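Desell Legal Center Files Suit Over Work Permit Renewal Delays

The Desell Legal Center filed suit in federal court in June on behalf of 209 immigrants whose work permits expired while their renewal applications were still pending. The complaint asks the court to order a decision on each application and to keep the old permits valid until that happens.

All of the plaintiffs filed their renewals on time and paid the required fees. Many have since been placed on unpaid leave or let go by their employers.

"Our clients followed the instructions they were given," said Oldřich Tóth, the center's legal director. "They are asking for an answer, and for permission to keep working until they get one."
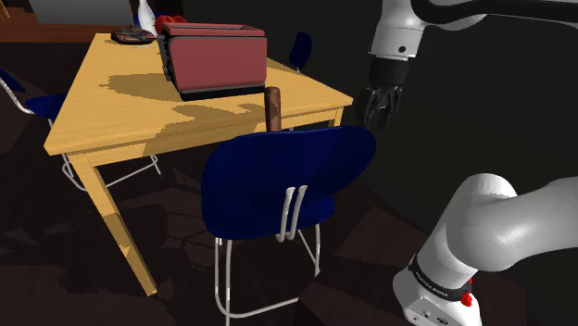 Employers Join the Request

Three employers have filed statements in support of the suit. Corkik, a packaging company, said it lost staff on two production lines and has not been able to replace them. Tastevcombe and Baláž, both food suppliers, reported similar problems.

The center began tracking the delays after a rise in calls to its intake line. It has since reviewed 2,000 renewal cases and found that 1,061 were still undecided when the worker's permit ran out.
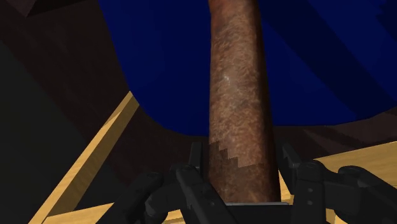 Those findings are attached to the complaint as an exhibit, with names and addresses removed. The center has also sent copies to the state's congressional delegation and asked for a hearing on processing times.

The suit does not challenge the eligibility rules for work permits, and it does not ask the court to approve any application.

Workers whose permits have expired or will expire soon can call the intake line from 9 a.m. to 4 p.m. Callers should have their receipt notice ready. Consultations are free, and interpreters are available on request.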